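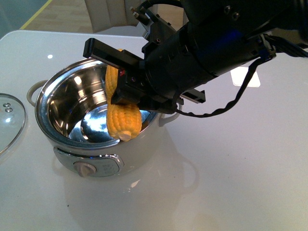
Nandale Crop Substitution Records is a table of household interviews about what growers planted when they gave up coca or opium poppy, and whether the change lasted. Maize was the replacement most often offered by the Trondar scheme, and the interview sheets ask about it first. The code MZ covers maize sold or eaten on the ear, like the yellow one held over the steel-lined cooker. Maize sold as dried grain is coded MG. Please don't merge the two, as the prices are not comparable.

Contents

households.csv - one row per household, 90 rows
crops.csv - one row per household, crop and season
codes.csv - the 11 crop codes with their meanings

Version 2, released 8 April 2022. It replaces the first release, which had the seasons in crops.csv shifted by one for every household in the Drevcombe group. If you used that file, run your tables again.

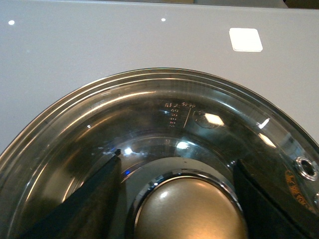

Prices are in local currency per kilo at the farm gate, as the grower remembered them. We have not adjusted for inflation. A blank means the question was not asked, and NA means the grower declined to answer. Questions on illicit income were declined often, so please don't treat NA as zero.

Village names have been removed and plot sizes put into bands. Do not try to link rows back to people or places.

Known problems

The two seasons overlap in May, and some harvests may be entered under the wrong one. Crops grown between rows of another crop are listed separately - the land areas can add up to more than the plot.

Text answers were coded with the Schumacher sheet, included as a PDF. Reuse is free for research and teaching with a citation.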